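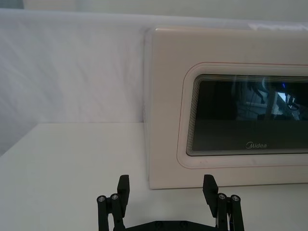

Item 1, draft rules for appliance tasks. Vendula Slanina opened by saying she had read all eleven pages of the draft and still could not tell what would count as a failed run. The draft says the arm must approach a door "in a safe and controlled manner." She asked who decides that, and from what. The group used the microwave task to test the wording. The fingers are spread wide and pointed at the microwave, and by the draft that is a "ready posture," yet the draft gives no distance to the door and no limit on speed. Emília Halás said the distance was left out on purpose so that Tresta and Ondrejka could both sign. Vendula said a rule both sides can sign without changing anything is not much of a rule. Emília did not agree but will ask both firms for a number.

Glass doors came up under the same item. The window is nearly black and glossy and has reflections in it, and the draft treats all doors alike. Vendula wants shiny surfaces listed as their own test condition. Agreed, wording to follow.

Item 2, the Brurnonel report. Brurnonel claims 1,171 door openings with no damage. Vendula asked how damage was checked. The report says "visual inspection" and does not say who looked or how often. Emília pointed out that 387 of the runs were done with the door already ajar. It was asked whether those should be in the total at all. No one present could defend it. The figure will not be quoted in our guidance until Brurnonel sends the run sheets. Emília asked that the minutes show she thinks the report is still useful as a starting point. Noted.

Item 3, stop button check. The current text asks for a check every 300 runs. Flestel wants this dropped in favor of a self-test by the software. Vendula was against it, saying a system that grades its own brakes will get good grades. Emília said the self-test could be kept as an extra and the hand check left as it is. Agreed. Flestel to be told in writing.

Item 4, the word "certified." Three of the draft's headings use it. We do not certify anything and have no plan to. To be changed to "checked against this guide." Vendula would prefer no label at all, as sales people will put any label on a brochure. Left open.

Actions
Emília: ask Tresta and Ondrejka for a minimum distance and top speed. Request run sheets from Brurnonel.
Vendula: rewrite section 7, with glossy surfaces added. Write to Flestel.

Next meeting in August. The draft stays a draft until then.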